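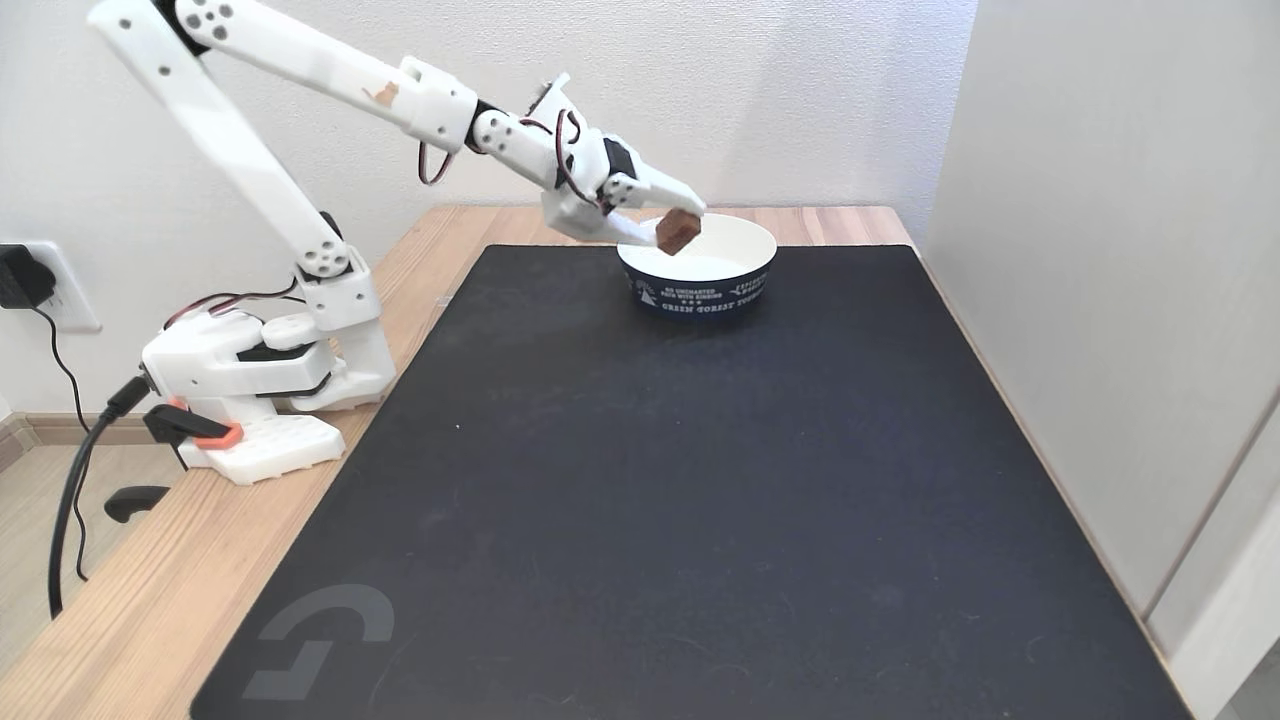 Ticket 137 - Wi-Fi drops out in the back study

Status: open, waiting on customer
Logged by: Begoña Gallardo, Reviswood

Hi again team! Sorry for the essay, but you did ask for details. The Nerum router is in the hallway cupboard and the study is at the far end of the house, past the laundry (double brick, lovely in January, terrible for signal). Everything's fine in the morning, then at 2 pm or a bit after, the laptop loses the network and sulks until I toggle the Wi-Fi off and on.

What I've tried so far:

Restarted the router at the wall. Worked for a day, then back to its old tricks.

Moved the Nina extender out of the study and onto the laundry shelf. Speed went from 89 down to hopeless, so I moved it back.

Swapped the channel from auto to 11, like the bloke on your Dillgate line suggested. Dropouts are shorter now, maybe a minute each, but they still happen.

Ran a cable along the skirting board and plugged the laptop straight in. No dropouts all arvo! So I'm pretty sure the line itself is okay.

Update, same evening: I found the log page. There are nearly 700 entries and most of them say "client deauthenticated", with my laptop's name next to them. My phone isn't in there at all, even though it was sitting on the same desk - is that a laptop thing or an extender thing?

I've saved the log as a text file and attached it. I haven't done a factory reset yet and I'd love to avoid it, as I've got all the kids' devices set up with their own time limits. Can someone have a squiz at the log first and let me know?

Cheers,
Begoña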